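Spent part of the morning on the dish rack at Sarpong, the shared kitchen I look after. Things drift into it that have no business there.

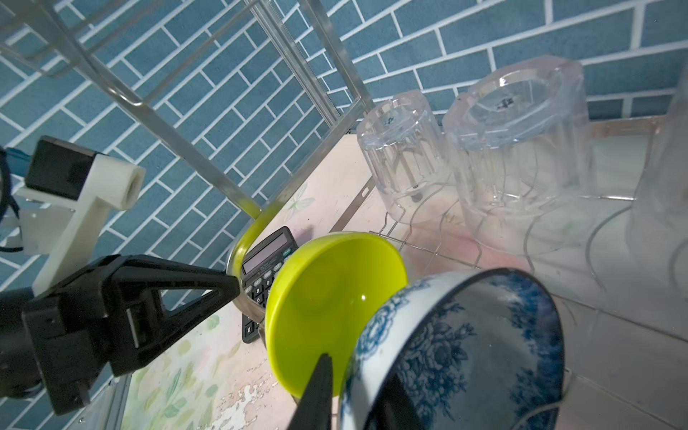 My rule is bowls on edge, openings the same way, so they drain. It mostly holds. Then someone sets a calculator in with the bowls, right behind the yellow-green one, and I start sorting again.

Cups are a separate problem. The clear ones scratch if they get stacked, so they go in one at a time.

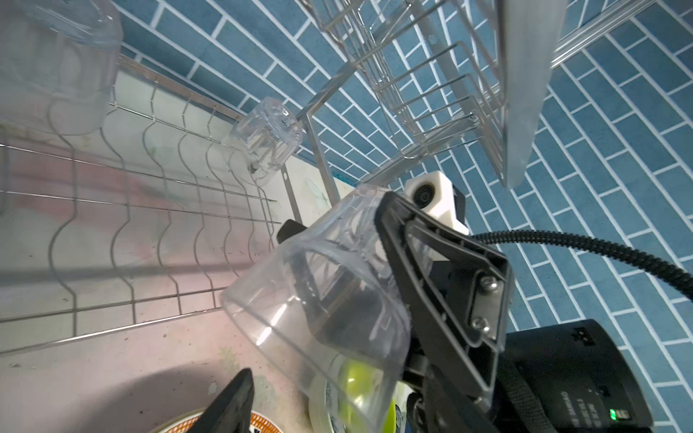 Same with glasses. I also stopped buying the tall ones. They tip over on the upper tier, and we lost 4 of them in July.

Bowls go on the lower tier now. Plates go in last – they take up the most room.
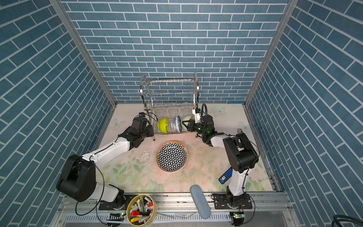
Araba Zakaria
Kitchen coordinator, Sarpong

A few people asked about the rack. It's stainless steel, two tiers, bought secondhand. I wipe the rails once a week and dry under the feet.

Pens and glasses cases are fine up front by the rail – just keep them off the rack.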